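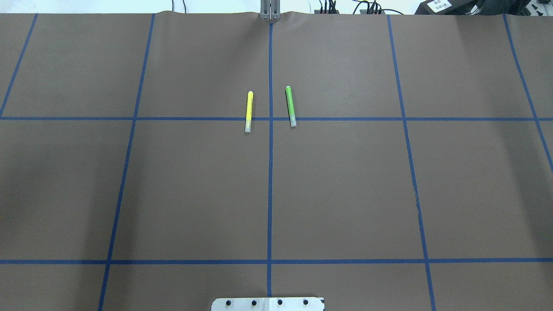 3.2 The tabletop exercise

Our second-year students had never programmed an arm before joining the Ondow project, and we wanted their first exercise to be something they could set up again from scratch in a few minutes, with supplies from any stationery cupboard. After a good deal of friendly argument they settled on brown paper marked off with strips of blue masking tape, and on pens as the things to be moved. In the layout of Figure 3 a yellow highlighter and a green marker lie side by side near the middle of the paper, one on each side of the central tape line, and the large cells nearer the base are left free. Students called this one "the neighbors" and grew rather fond of it (so did we!), for it asks the arm to choose between two slim objects of similar length with only a small gap between them.

Figure 3. The "neighbors" layout on the taped work surface.

Each team of three wrote its own grasping routine and kept a shared notebook, which Ingvild Sandberg read every week and answered in the margins, often at greater length than the entries themselves. By June the teams had logged 1,784 attempts across 19 layouts, and we turn to those records in Section 4.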